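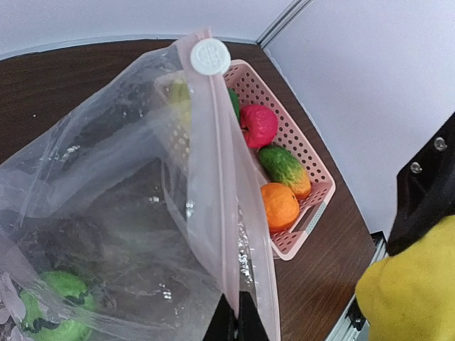 The arm at Bement was officially called Cell 5. Everyone who had to touch it called it Kwofie, after the name on the crate it came in, and Chathurika Rathnayake had touched it more than most.

She had inherited the maintenance log from Rizwan Uddin, who wrote like a man being charged by the letter. His final entry said "Zipper. Again." Then he had transferred to the Ollside building, where the machines stacked pallets and went home at night.

Kwofie's job was to close a plastic bag. Other arms in the company welded things. Kwofie got a big clear zipper bag, a pink basket of fruit to go with it, and a routine called Plivar that had been written by Shafiq Howlader over one long March and understood by him for slightly less than that.

"It's drifting," Shafiq said, leaning on the enclosure. "It thinks the zipper is to the left of the zipper."

"How far left?"

"Philosophically or in millimeters?"

She ignored this and got out the hex keys. The fingertips had worn again on the inside, where they pinched. Plastic film doesn't look like it could wear down anything, but do it 908 times and it starts to have opinions. She backed out the screws, dropped one, said a word that was not in the manual, and found it under her own shoe.

New tips on. She wiped the camera lens with the good cloth, then found out that Tanvir Siriwardena had been using the good cloth on his glasses, and wiped it again with her sleeve. After that came the calibration, where you hold a checkered card in front of the arm for 60 seconds and try to look like a wall. Kwofie studied the card. It moved a little, and studied it from there. Chathurika had been on dates like this.

"Touch off the fingers," Shafiq said.

"I'm touching off the fingers."

"Last time Rizwan forgot, and it zipped the papaya."

"You can't zip a papaya."

"It didn't know that."

She closed the fingers on the feeler gauge until it dragged the way she liked, typed in the offset, and took it out again when she saw she'd put the minus sign on the wrong axis. Then she typed it in properly and pretended to Shafiq that this had been the plan.

Dehua Xie came down from upstairs to watch, as he did whenever anything was almost working. He looked at the orange. He looked at the apple.

"Is the fruit part of the test?" he asked.

"The fruit is management," said Chathurika, and pressed start.

The arm came down over the bag, slower than she'd set it – she would have to look at that – and the fingers closed on the pink strip. It held on. Shafiq had stopped leaning. Dehua opened his mouth to say something about the schedule, and she held up one hand without turning around.

Then it pulled. She kept her other hand on the stop button the whole way up, and when the arm went back to its resting spot she opened the log under Rizwan's entry and wrote the date, 2024-09-16, and "New tips. Offset redone. Slow on approach, see Shafiq." She thought about it and added "Buy cloth."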